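Fluder: notes on old desktop PCs, opened up

README, last touched 2025-10-01

I started Fluder as a text file on my own desk, a place to write down where the screws went. It has got rather out of hand since then! There are now 1,521 entries covering 77 models of office desktop, all of them the dull, heavy sort that companies throw out by the pallet. If you've ever had one of these on its side and wondered which bit to pull first, you're who I wrote it for.

What's in the folder

parts.csv is the big one, one row per part per machine. order.txt gives the sequence I take things out in, model by model. swaps.txt lists what fits in place of what, and it's the file I trust least (see the end). The Grestano and Dridard folders are named after the two places the machines came from, and I've kept them apart as their naming habits are completely different and merging them gave me a headache. 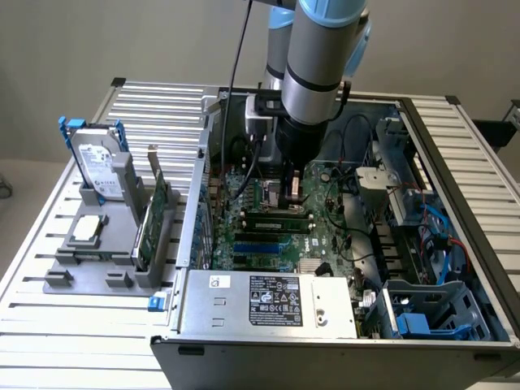
Colour is the column people ask me about most. I added "touch_colour" after noticing how often the makers paint the bits you're meant to handle, and it's a lovely quick way to find your way round a strange case. On a Dell tower like this one, the release latch on the chassis edge is blue, and so are the caddy handle in the drive bay and the carrier round the 3.5-inch hard drive. SATA cables can be blue as well, mind you, so I put cables in a column of their own (cable_colour) and you shouldn't mix the two up when you filter.

Missing things and known muddles

Nine models have no power supply entry at all. Over 600 rows have an empty "screw" field, which can mean no screw or that I forgot to write it down, sorry. I'm working through those on wet evenings.

Slots are numbered from the processor outwards, except in Diệp, my first batch, where I went the other way. I keep meaning to flip it.

Do unplug the machine before you follow any of this. Use the files however you like, and if you spot a wrong swap, send me the model and the row number and I'll fix it in the next version.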